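Jul 6, 2025

Second day home after the special meeting and I want to get this down before it turns into the version I tell people.
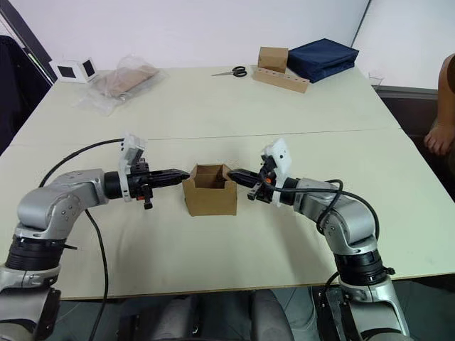
The council met at six in the upstairs room because the downstairs one is still being painted. We had two things on the agenda, the vacant seat and the Pattinasarany Road culvert. I had expected the seat to be quick and the culvert to drag on. I had that backward.

For the seat we had two applicants. One was Prasetyo Tarigan, who has been on the planning board and knows the zoning code better than I do. The other withdrew by letter the afternoon of the meeting, so the clerk read the letter into the record and that left Prasetyo. I thought we would vote and move along. Then the question came up of how long the appointment runs. The charter says an appointed member serves "until the next regular municipal election." The ordinance that was passed to go with the charter says "for the remainder of the unexpired term." Those are different dates. The remainder of the term goes well past December. The next regular election does not.

The attorney said the charter controls. The mayor wanted that in writing. The attorney said she could have it in writing by the next meeting. The mayor asked whether we could appoint now and settle the length later, and the attorney said yes, we could, as long as the motion didn't name an end date. So we went through three drafts of a motion that said less each time. The one that passed says Prasetyo is appointed to seat 2 "pursuant to the charter" and stops there. The vote was unanimous. He was sworn in right away, with his wife holding his jacket. He had written something to say and then left it in the car, so he said thank you and sat down.

We moved the name plates over by one. Mine now sits where the outlet is, and I will have to bring a longer cord for the laptop.

The audience was 31 people by the sign-in sheet, which is a good crowd for July. Most had come for the culvert and had to sit through all the business about the charter. A few went out to the hall and talked, and the clerk got up twice to close the door.

The culvert took very little time. The county will pay 80 percent if we award the contract this season, and there was one complete bid, from Stestari. Ceditz sent in a bid without the bond form and it couldn't be considered. I asked if we had told them the form was missing. The public works director said the packet listed it plainly on the first page and it wasn't the town's job to chase it. I don't disagree, but I would have liked two bids to look at. The Stestari number was a little under the engineer's estimate. I voted yes. So did everyone else, including Prasetyo, who asked first whether he was allowed to vote on something he hadn't been on the council to hear the first reading of. The attorney said he was.

Public comment was mostly about the detour. While the road is closed everybody on the north side will have to go around by Marnton, and the school bus along with them. One woman said it added 16 minutes each way when they did the water main, and she had timed it. A man behind her said it would be worse with the farm equipment moving. The director said the work would be done before school opens if the pipe is delivered on schedule. She asked what happens if it isn't. He said then it would run into the first weeks of school. I thought that was a straight answer and I was glad he gave it. I wrote down to ask the bus garage for a plan for both cases.

There was also a complaint about the dog park gate, which isn't ours. It belongs to the county. I gave the man the number.

We adjourned at ten minutes to nine. I stayed to help stack chairs and talked to Prasetyo in the parking lot. He wanted to know how much reading there is. I told him the packet comes out a few days ahead and that he should read the minutes in the back first, before the new items, so he knows what we already said. He asked about the budget. I told him the workshops start in the fall and he should keep those evenings clear. He has a job that starts early and I could see him doing the arithmetic.

I was tired when I got home and had cereal for supper.

Yesterday I mostly answered email. Seven or eight people wrote about the detour and one wrote to say the seat should have gone to a vote of the people. I told him I understood the view and that the charter has us fill a vacancy by appointment. He wrote back that the charter should be changed. That may be so. It would take a ballot question, and somebody would have to carry it. I'm not volunteering this year. If we do open up the charter, the term language ought to be fixed at the same time so that the next council doesn't spend an evening on it.

I went through my old binders looking for where the two versions came from. The ordinance is older than I thought. It looks as though the charter was amended later and the ordinance was left as it was. I couldn't find the minutes for that meeting. The clerk may have them in the vault. I sent her a note and told her there was no rush, though the attorney may want them too.

Today was quiet. I drove out Pattinasarany Road after lunch to look at the culvert again. The shoulder on the east side has dropped more since spring and the cones have been pushed over into the ditch. I stood two of them back up. I'll call public works in the morning and ask for a proper barricade until the contractor is on site. The ditch needs mowing as well.

To do this week: the bus garage, the barricade, the extension cord, and my mileage form, which I have put off since May. Also return the key to the upstairs room. I found it in my coat pocket this evening.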